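Hisura open day, anyone else go?

ykourosh
Went to the open day at Hisura in April and I'm still thinking about it, so forgive the ramble. They had 17 stations, most of them the usual pick-a-box stuff (the Sullport people had a huge line, I gave up). The one I kept going back to was in room 502, with an arm, a watering can and a potted plant.

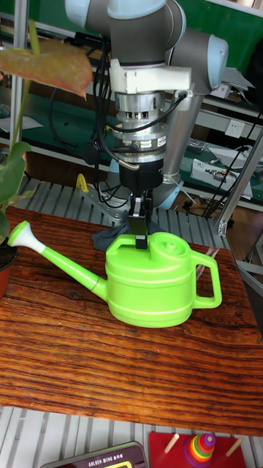
I stood there way too long! Yaneth Tamayo was running it and she let people ask anything, which I loved. She said the can is harder than a box because the handle is a thin target and the spout makes the whole thing lopsided. My kid wanted to know if it could do her homework.

tallmikyung
I was there too, after lunch. Nice people, but I don't get the fuss. A $2 timer valve waters a plant. Why put an arm on it?

ykourosh
Where are you getting valves for $2, lol. And the plant isn't the point, it's picking up an ordinary thing with an ordinary handle.

jucelia_c
Kind of with tallmikyung here. I work with arms all day, and a demo with one can on one table tells me very little. Move the can to the floor and then call me. Yaneth told our group they'd done almost 1000 tries, and I wish they'd put the misses on a poster.

ykourosh
Fair, I'd read that poster. I got one more from the same table:

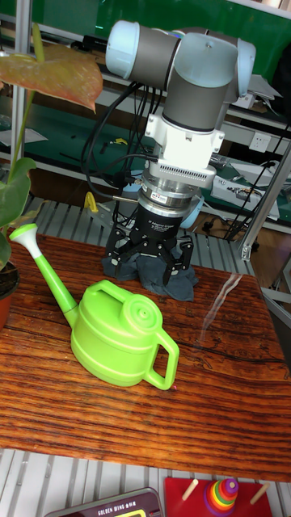 Watering can and gripper, room 502

aaliyahmac
Ooh, is that a three-finger hand? We only have a two-finger one at Quintero and handles drive me nuts. Did she say who makes it?

ykourosh
Three, yep. I forgot to ask, sorry! Try emailing her, she was handing out cards.

tallmikyung
OK the hand is cool. Still buying the valve.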